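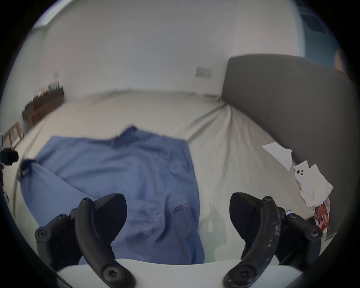
Rutora Rural Broadband
Cabinet and Hut Safety Inspection – Pindon Exchange and Joseph Road Cabinets
Inspected by: Sharada Achari
Date: Mar 13, 2018
Previous inspection: January

Marks used: OK, FIX (needs work, can stay in service), STOP (do not use until repaired), N/A. Comments go under the item they belong to.

SECTION 1. PINDON HUT, OUTSIDE

1.1 Access track clear for a service truck – OK
Ruts on the left side past the gate. Passable in two-wheel drive today. Will need gravel before the splice trailer goes up there.

1.2 Fence and gate – FIX
Bottom hinge on the gate is loose and the latch has to be lifted by hand. Chain and padlock are good.

1.3 Warning and contact signs readable – FIX
The contact sign still has the old after-hours phone number. New sign is on order. I taped a printed card over the old number for now.

1.4 Generator pad, fuel tank and lines – OK
No leaks or smell of fuel. Tank gauge reads a little over half.

1.5 Ground rod and clamp – OK
Clamp tight, no corrosion. Resistance test was done in January and is not due again this year.

1.6 Roof, walls and door seal – OK
The hut dates from the copper days (the plate by the door says 1929, but that is the plate number, not the year). Door seal was replaced last fall and is holding.

SECTION 2. PINDON HUT, INSIDE

2.1 Lights and emergency light – FIX
Main lights fine. Emergency light over the door came on when tested but went dim within a few minutes. Battery pack needs replacing.

2.2 Fire extinguisher – OK
Gauge in the green, pin and seal in place, tag current.

2.3 Floor clear, nothing stored in front of the racks – FIX
Two empty reels and a box of old splice trays were standing in front of rack 2. I moved the box. The reels need two people. Please take them back to the yard on the next trip.

2.4 Battery string – OK
Terminals clean, covers on. No swelling on any of the cases. Eye wash bottle is in date.

2.5 Laser warning labels on fiber panels – OK
All panels labeled. Dust caps were missing on four unused ports in the lower panel and I put new ones on.

2.6 Sharps container for fiber scraps – STOP
Full to the top, with the lid not closing. I sealed it and tagged it. No splicing or cleaving in this hut until there is an empty one on the bench. This was also marked FIX in January and was not done.

2.7 Air conditioner and filter – OK
Filter changed during this visit. Write the date on the frame when you change it – the last one had nothing on it.

SECTION 3. JOSEPH ROAD CABINETS

3.1 Cabinet 92, doors and locks – OK

3.2 Cabinet 92, pad and bolts – OK
Small crack in the northeast corner of the pad, same length as last time.

3.3 Cabinet 92, inside – OK
Dry, no insects. Fan runs. Spare fiber is coiled and tied back properly.

3.4 Cabinet 238, doors and locks – FIX
Lock turns but sticks. Cleaned and lubricated, some better. Replace the cylinder if it is still stiff next time.

3.5 Cabinet 238, pad and bolts – OK

3.6 Cabinet 238, inside – FIX
Mouse nest in the bottom, removed with gloves and mask. No damage to the cable jackets that I could find. The duct plug on the south side was missing and that is probably how they got in. Foam put in as a stopgap. Needs a real plug.

3.7 Traffic protection – FIX
Both posts in front of 238 are standing. The reflector is gone from the one nearer the road.

3.8 Pole 665, riser and guy wire – OK
Guy guard is in place. Riser straps tight up to the height I could reach from the ground. Upper part not inspected. A bucket truck is needed for that.

SECTION 4. TRUCK AND CREW GEAR

4.1 Cones, vests and work-ahead signs – OK

4.2 Ladder – OK
Feet and rungs good. The label is getting hard to read.

4.3 Safety glasses for splicing – FIX
One pair badly scratched, thrown out. Two good pairs left on the truck, need three.

4.4 First aid kit – FIX
Short on bandages and burn gel.

4.5 Gas detector for manholes – N/A
Out for calibration. No manhole entry on this route until it comes back.

FOLLOW-UP

Sharps container, Pindon hut: before any splicing work. Stinby crew to bring one from the yard.
Emergency light battery: within two weeks.
Duct plug at 238: next visit, no later than two weeks.
Gate hinge, reflector, glasses, first aid supplies: within 30 days.
Reels: next trip with two people.

Initial and date each line when it is done and leave this copy in the hut binder. The office copy goes in the Pindon folder.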